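The Spare Room at Uvgate

Triin Dambrauskienė had given herself until 4 o'clock. The man from Pētersons was coming for the bed and the wardrobe then, and whatever was still inside the wardrobe would have to be somewhere else by the time he knocked.

She began with the top shelf. There were blankets up there, and a tin of buttons, and a board game with the lid held on by tape. She put the blankets by the door and the tin on the windowsill. The board game she opened, looked at, and closed again.

Her daughter Rasa had been gone since January. She used her father's surname, Luik, and always had, and the post still came for Rasa Luik at Uvgate twice a week, mostly from the bank. She had a room in Standale now, on the second floor of a house with a shared kitchen, and a job at a firm that sold blinds. She rang when she was walking home. You could hear the traffic and then the key in the door and then she would say she had to go.

"Just send me the warm things," she had said the night before. "The rest can go to the shop."

"Which warm things?"

"You know. The warm ones."

Triin did not know. She had taken everything from the drawers and carried it downstairs in armfuls, and it had made a heap on the table that slid whenever a lorry went by. She had started by making three piles and now there were seven. Some of it was not even Rasa's. There was a shirt that had belonged to Zachary Morin, who had been Rasa's boyfriend for one summer and had eaten at this table most nights of it. He had been a polite boy. He dried up without being asked and put everything back in the wrong cupboard.

She folded the shirt and put it with the things for the shop. Then she took it out and put it on the chair.

The back door opened and Hanan Boutros came in with a roll of tape round her wrist like a bangle.

"I found it," Hanan said. "It was in the car. How are you getting on?"

"I'm not."

Hanan looked at the table. She had packed up two houses of her own and one of her mother's, and she had opinions on it. She took off her coat.

"Start with the thick ones," she said. "They go at the bottom. Then you can see what room you've got."

So they did the thick ones. Hanan folded fast, sleeves in, one half over the other, and passed each thing across to be put down flat. Triin went slower. She kept finding things. A bus ticket in a pocket, a dried-out pen. A cardigan she had bought in Gruvance for more than she had told anyone, which still had the spare button sewn inside.

"She never wore that," Triin said.

"Does she want it?"

"She said the warm ones."

"Then it's going," said Hanan, and folded it.

By three the middle of the table was in some kind of order. The pink sweatshirt lay folded on top of the maroon, and in front of them were the bits that would not fold into anything.

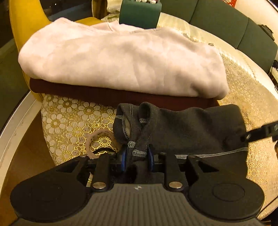
Uvgate Library Writing Group

"What's this?" Hanan held up something small and grey with zigzag stitching along the seams.

"I don't know. Is there another one?"

They looked. They looked under the pink and under the maroon, and Triin shook out a pillowcase. There was no other one. Hanan laid it back on the table and smoothed it with the side of her hand, and it creased again as soon as she let go.

"She had a hair tie on every door handle in this house," Triin said. She had picked up the beige one and was stretching it between two fingers. "I used to go round in the evening and collect them. I'd put them all in the dish in the bathroom, and by the end of the week the dish was empty and they were back on the handles."

"Mine did it with glasses of water."

"I was always on at her about it."

Hanan said nothing. She had found the end of the tape and was picking at it with her thumbnail.

The telephone went in the hall. It was Saulius Kazlauskienė from number 23, wanting to know if it was true about the wardrobe, and whether Pētersons had already paid for it, and how much. Triin told him 200 for the two pieces. He breathed through his nose for a while and said he would have given her 10 more for the wardrobe by itself, if she had thought to ask. She said she was sorry, she hadn't known he wanted one. He said he didn't especially.

When she got back to the table Hanan had built the first box and was lowering the maroon into it.

"Wait," said Triin.

"What?"

"Put the pink one in last. She'll want to see it when she opens the box."

"It's one of the thick ones."

"I know it is."

Hanan moved it to one side. They filled the box with the rest, the cardigan and the jumpers and the good scarf, and Hanan pushed the tights down into the corners. The grey thing went in as well, though it had no pair. Triin laid the pink sweatshirt on the top and pressed it level with both hands.

She had meant to write a note. There was a pad by the telephone and she went and stood over it with the pen. In the end she wrote the name of the bank and the words "ring them and change your address", and underneath, "cardigan is wool — wash it by hand". She tore off the sheet and tucked it under the sweatshirt's collar.

"Done?" said Hanan.

"Yes."

Hanan ran the tape across and cut it with the kitchen scissors. She did it twice more for strength and wrote STANDALE on the side in capitals, with the marker she used for her freezer bags.

The van was early. Triin heard it stop outside and then the sound of the ramp. She went up ahead of the man to make sure the wardrobe was empty, and it was, apart from the hangers. She took those out and laid them along the bed, and then remembered the bed was going too, and put them on the floor.

He was a young man with a bad knee, and he and Hanan between them got the wardrobe round the turn in the stairs. Triin held the front door. Saulius had come out to his gate to watch.

Afterwards she went back up. There were four dents in the carpet where the wardrobe had stood, and the paper behind it was a brighter green than the rest. She opened the window. She still had the hair tie round two of her fingers, and on the way out she hung it on the door handle and went down to put the kettle on.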